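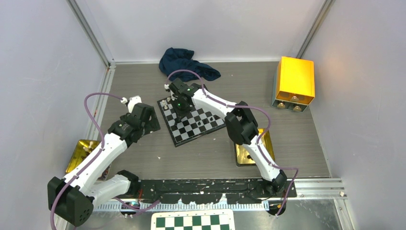 Plan de travail

Le plan de travail est une surface horizontale, fixe ou mobile, destinée à l'exécution de tâches manuelles en position debout ou assise. Le terme s'applique aussi bien à l'ameublement domestique qu'aux équipements d'atelier, de laboratoire et de bureau. Dans l'usage courant, il désigne surtout la surface qui couvre les meubles bas d'une cuisine.

Étymologie et usage

Le mot plan, issu du latin planus, renvoie à une surface plane. L'expression s'est répandue en français avec la cuisine équipée, au cours du XXe siècle. Le français québécois emploie couramment comptoir dans le même sens. En menuiserie, on parle plus volontiers d'établi, terme qui suppose en général un système de serrage.

Matériaux

Le bois massif, longtemps dominant, est aujourd'hui concurrencé par les panneaux de particules revêtus de stratifié, dont le décor imprimé imite souvent le veinage du bois ou l'aspect de la pierre. Le granit, le quartz reconstitué, l'acier inoxydable et la céramique se rencontrent également. L'acier inoxydable est fréquent en restauration collective – il supporte bien les nettoyages répétés – tandis que les laboratoires de chimie lui préfèrent souvent le grès ou les résines, plus résistants aux acides.

Les bois huilés demandent un entretien périodique. Le marbre, calcaire, est attaqué par le vinaigre et le jus de citron.

Hauteur et ergonomie

La hauteur d'un plan de travail dépend de la taille de l'utilisateur et de la nature de la tâche. Un travail de précision appelle une surface plus haute que le coude, un travail en force une surface plus basse. Dans son étude des cuisines de logements collectifs, l'architecte Marisol Espinoza a relevé les dimensions de 203 logements et recommandé l'emploi de piétements réglables. Cletus Abernathy a contesté cette conclusion, estimant que le réglage est rarement modifié après la pose.

Mise en œuvre

Les panneaux sont fixés par le dessous, au moyen d'équerres ou de vis traversant les traverses des meubles. Les chants découpés doivent être protégés de l'humidité, en particulier autour de l'évier. La jonction avec le mur reçoit un joint souple ou un profilé de finition.

Voir aussi

Crédence
Établi
Paillasse
Stratifié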